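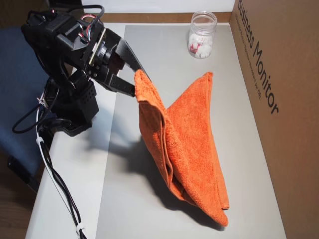
Washing and Storing Communal Towels

Guidance for hall users and hirers, Doltcombe Community Baths
Issued 2020-09-23

This page sets out how towels borrowed from the baths are to be washed, dried and returned to the store. It applies to all groups holding a key to the laundry room, including the Fondby swimming club.

Before washing

Shake each towel outdoors or over the floor drain. Check the hems for pulled threads and trim any loops with scissors; a loop should never be pulled, as it will run along the row. Towels with torn hems go in the mending box beside the door.

Sort by colour. New coloured towels must be washed on their own for the first 4 washes. White towels may be washed at 90 degrees, but coloured towels should be washed at the temperature given on the care label.

Washing

Fill the drum no more than three-quarters full. Terry cloth takes up a great deal of water, and a packed drum will not rinse properly. Use the measured scoop of powder. Fabric softener is not permitted -- it coats the loops and leaves the towel less able to soak up water.

If towels have become stiff, run a second wash without powder and add one cup of white vinegar to the drum. Vinegar must not be used together with bleach under any circumstances.

Drying

Remove towels promptly when the cycle ends. Shake each one twice, holding it by the short edge, to raise the pile. Hang over the full width of the rail. From December until the end of winter the outdoor lines are closed and the drying cupboard should be used instead.

Folding and storing

1. Lay the towel flat and smooth it from the centre outwards.
2. Fold in half lengthways, matching the corners.
3. Fold into thirds, with the hems inside.
4. Place on the shelf with the rounded fold facing out.

Put clean towels at the bottom of the pile and take from the top. The store holds 204 towels when full. Any towel that still feels damp must go back to the drying cupboard.

Questions about the laundry room, or requests for a replacement key, should be sent to Raghda Saliba at the baths office.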